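News > Clubs > Robotics

Home Clubs Calendar Results Contact

Manipulation group: end of term report

December 15, 2020
By Piroska Barta

The manipulation group of the Flaltdale Robotics Club has worked entirely in simulation since September. The arm in the club room has stayed switched off, and all 13 members have been running the same tabletop setup from home. Each member writes a grasp planner, submits it to the shared Skirnar server, and receives a log file the next morning. Jirayu Nakpan maintains the server and the physics settings.

A standard run is 200 attempts with the objects placed at random. An attempt passes if the named object is lifted clear of the table and held until the timer stops. Anything else is a fail, including a correct lift of the wrong object.
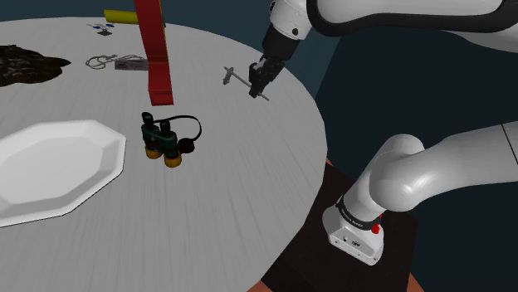
Planner code was rewritten twice this term. The first version picked the grasp point from the center of the object's bounding box, a method that does well on blocks and cylinders and badly on anything with an uneven shape. The second version, mostly by Aisyah Sinaga, searches along the surface for two nearly parallel faces and scores each pair by its distance from the center of mass. T-shaped tools remain the hard case. The gray one, with its short thick crosspiece and slender rod, offers plenty of good faces along the rod, but most of them are too far from the heavy end and the tool turns in the fingers during the lift. Aisyah's scoring now penalizes this. The binoculars have a separate problem: the strap is treated as part of the body, so the planner sometimes proposes a grasp on the strap alone. A fix is in testing.

Mudassar Farooqui has moved the collision check ahead of the scoring step. Grasps that would put the fingers through the table are now dropped early – the older code scored them first and then threw them out. The last batch before the break was 1000 attempts, of which 247 failed. Most of the failures were slips after contact.

Members who have not yet submitted a planner under the new interface should do so before the first meeting of next term. The old interface will be removed at that point. Questions about log files go to Jirayu.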